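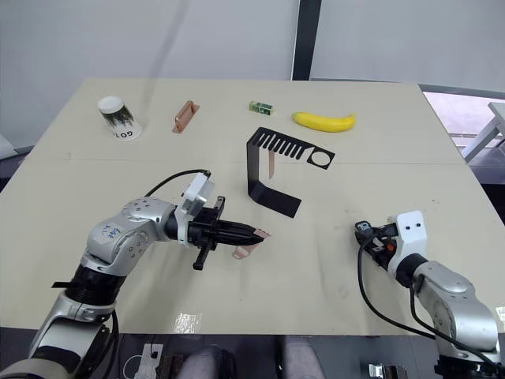
Jesdale makes a bracket for people whose desks get away from them

2 min read

JESDALE, March. I'm Nasrin Sadeghi, and I run Hondummont, a very small shop that bends sheet metal into things for desks and workbenches. This month we're bringing out the Stuleck, our black metal stand with a row of slots along the top and a round hole at one end (I hang my scissors there, you do you!). It goes on sale for $100, and we're making 2695 of them in the first run.

I like a stand that lives on a real table, next to the paper cup and the banana and whatever else landed there since breakfast. The foot sits flat, the comb part sits up top, and thin strips and sticks finally have somewhere to go. 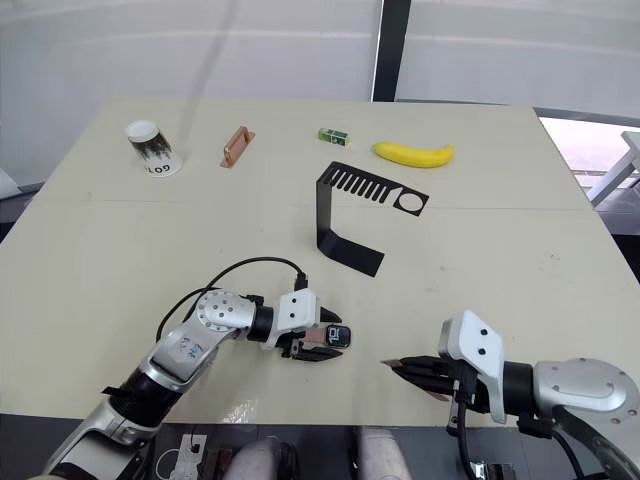
Aurelio Cisneros wrote back after trying one that he'd like the slots a hair wider for his paint stirrers, but that he has stopped losing his small parts and isn't giving the stand back. Fair enough, Aurelio, keep it! A wider version is on my list for next year.

Shojaei Supply will carry the Stuleck in its three stores, and we ship from the shop in roughly 8 days.
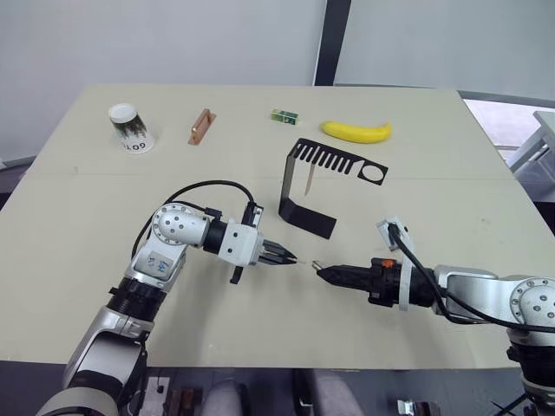
The slotted stand on the table, with a thin wooden stick leaning inside.

Contact: Nasrin Sadeghi, Hondummont press desk | © Hondummont | Back to top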